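Talk notes -- "Two Arms and a Table: What a Home Build Gets You"
Clulton shared workshop, evening session, 21/01/2019

Slow down at the start. Last time I rushed the first bit and had to go back.

Opening. Ask who has watched a video of a robot folding a shirt. Then ask who has seen one fold the second shirt. Wait for it.

I like this build. I spent a lot of evenings on it and I would do it again. What I don't like is how people talk about builds like it, me included, back in September when I told Trudy Tomoana it would be clearing the kitchen by Christmas. It does mugs. Some of the mugs.

Money slide. Read the figure out loud: 1,422 dollars. That covers arms, rails, boards, cable and the table top. It leaves out my time, the first set of joints from Wenix that went back, and the drill bits. If somebody shows you a parts list with no line for mistakes, ask to see the other list.

Frame. Aluminum profile, everything bolts to it. Clem Paewai told me to overbuild the front rail and I argued with him for a week. He was right. Both bases are fixed to it, and any flex there shows up at the gripper many times bigger. Grooves collect junk -- vacuum them.

Boards. One small board under each base. Easy to reach, also easy to drop a screw on. I want a cover. I have wanted a cover for a long time.

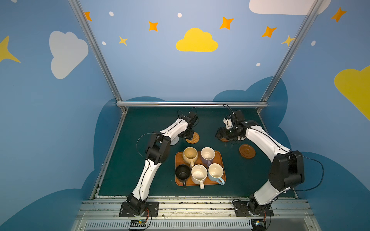
Coasters and mugs on the bench. Left gripper over the white coaster.

Leave this one up while talking about the task. The job sounds like nothing: mugs in a tray, coasters on the table, get one onto the other. Things to point out:

Handles. Most face the front here, and the blue one sticks out past the tray. Turn a handle and you have a new problem. A person doesn't notice. The arm notices.

Coasters. Woven, rattan, wood with a raised rim. The rim is the one I'd worry about. A mug set down half on a rim is a mug on the floor.

The black mug. Dark inside as well as out. Don't promise anything to anybody about dark objects until you've tried them in your own light.

Cables. They loop from joint to joint and they arch over the grippers. I have tied them, sleeved them and sworn at them. If you are planning a build, plan the cables before the arms.

Numbers slide. 26 tries on a good evening, lights unchanged, nobody leaning on the table. I'm not giving a success rate tonight. I moved the tray halfway through, so the first half and the second half aren't the same test. People will ask. Say that again if they do.

Compare with the Zeltgate kit. They quote 4,000 cycles. Cycles of what? Their sheet says "typical motion." I wrote and asked what typical motion means and got a discount code.

The Dreßler controller: decent, loud fan, manual translated by someone in a hurry. Would buy again, used.

Was 2 arms worth it over one? Not yet. One arm can move a mug. The second one doubled the wiring and gave me something new to crash into. There may be a good answer once I try jobs that need a hand on each side. Ask me when I've done one.

Close: bring your own mug next month. If it works on yours, I'll believe it a little more.

Questions. Skip the laundry one.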